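Gindideck hand-held grippers - safety inspection checklist, with comments

Site: Ciltlow, laundry and bedroom bay
Inspected by: Ghazala Zaidi
Also present: Emiliano Quezada, Sipho Botha
Reason for inspection: jaw failed to release, August
Copy to: Spyros Andreadis

Before you start

Thank you to everybody who stayed back to help with this one, and to Emiliano especially, who told us straight away when his gripper wouldn't let go and didn't try to wrestle with it for half an hour first. For those who were away: he was folding on the bed, he released the trigger, and the jaw stayed shut on a sleeve with the tip of his left glove caught in behind it. He slid his hand out of the glove and was quite all right. The glove is on my desk if anyone would like a look at it.

I've gone through the normal list and written my comments under each item as I went. I'm afraid some of them run on a bit.

1. Housing and handle
Result: pass
No cracks, no sharp edges, handle firm on every unit. Please keep wiping the handles down at the end of your turn. Sipho has put a new tub of wipes beside the sink.

2. Jaw opens fully when the trigger is released
Result: FAIL on one unit, pass on the rest
We opened and closed each gripper 24 times with nothing in the jaw and they all behaved beautifully, including Emiliano's, which had me scratching my head. Then we tried again with a knit garment and his stuck on the ninth go. Sipho took the jaw apart and found a wad of lint packed in around the return spring, as tight as felt. Knits seem to be the worst for it. Tea towels hardly shed at all.

3. Jaw pads
Result: pass, with a comment
Pads are wearing a little more on the left than the right. Still well inside the limit. I'd like to see them again next month.

4. Grip force
Result: pass
We have these set low for fabric work and I found nothing out of line. Please don't turn the force up to hold a heavy item. Take a better hold of it, or ask someone to take the other end.

5. Status light
Result: pass, but please read
Every light came on green as it should. What I hadn't properly understood until now is that green only tells you the unit has power and is talking to the recorder. It was green the whole time Emiliano's jaw was stuck! So do look at the jaw itself before you bring your other hand anywhere near it.

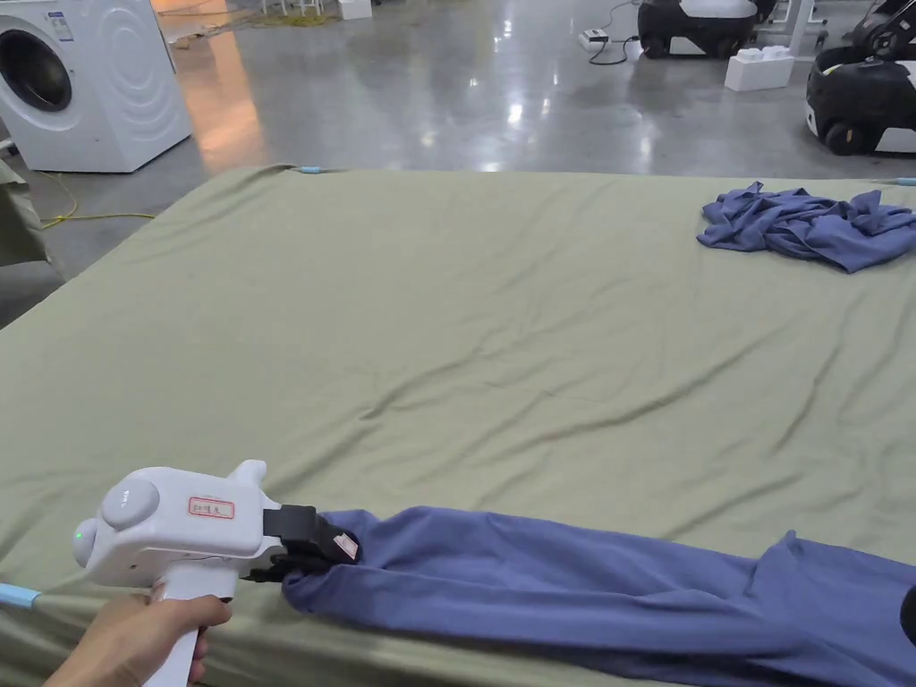 I've asked Gebhard Haslinger at Assefa, who service the grippers for us, whether the light could be made to change colour when the jaw doesn't open on command. He thinks it could be done in the next firmware, and was very kind about my list of questions, but he wouldn't promise me a date and I didn't press him.

6. Service interval
Result: FAIL
The jaw is meant to be opened up and cleaned every 2,000 cycles. The stuck unit had gone 630 past that. This is partly my own doing, as I moved the reminder from the wall sheet to the shared calendar and then forgot to invite half of you to the calendar. The wall sheet is back up. Write your cycle count on it when you finish, even if the number looks silly.

7. Work surface
Result: pass
Sheets are to be clipped down before any folding starts, and the clips checked by hand. A sheet that lets go in the middle of a pull can send you off balance, and I've done it myself - very undignified.

8. Cables and walkways
Result: pass, with action
Power leads should run along the wall wherever they'll reach, and where one has to come across the floor it gets a cover strip. We have only two strips and could use more. Spyros, could these go on the next Sinier order, please?

9. Gloves
Result: changed
Loose cotton gloves are finished as of today. Use the close-fitting ones or bare hands. I know the cotton ones are cosier in August, and I'm sorry.

If a jaw sticks

Stop and keep your free hand away from it. Switch the gripper off at the base of the handle, put it down on the bed with the fabric still in it, and call Sipho or me. Don't pull on the cloth. The spring can let go all at once, and the jaw comes back quicker than you'd expect.

Still to do

Clean all jaws, knit work first - Sipho
Order cover strips - Spyros
Chase Assefa about the light - Ghazala
Bin the cotton gloves - whoever gets to the drawer first

The stuck unit stays tagged out in the grey cabinet until its new spring arrives and it has been tested again with a knit in the jaw. Please leave the tag on, even if you're one gripper short.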